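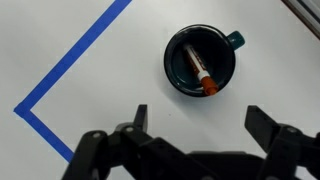 From: Josée Cloutier
Date: November 28, 2023
Subject: Re: [mugs] Dark glaze, green inside

On the Punow list, Marchand wrote:
> Does anyone still have one of the dark mugs with
> the green inside? Is the handle big enough for a
> proper grip? My Valetti ones are all chipped.

Hello Marchand, and hello everyone! I do have one, and I'm very fond of it - the inside is a lovely glossy teal, and the handle is a small round loop, so it's two fingers for me and probably one for you. 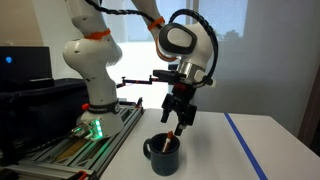
I should admit that mine hasn't held coffee since February. It has become the marker mug, and I do miss drinking from it. My sister has 3 more in her cupboard, and I'll gladly ask if she'd part with one. 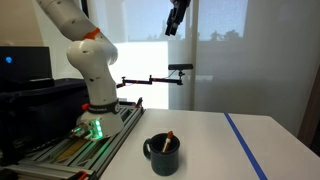
The mug on the white table, handle to the left.

Warmly,
Josée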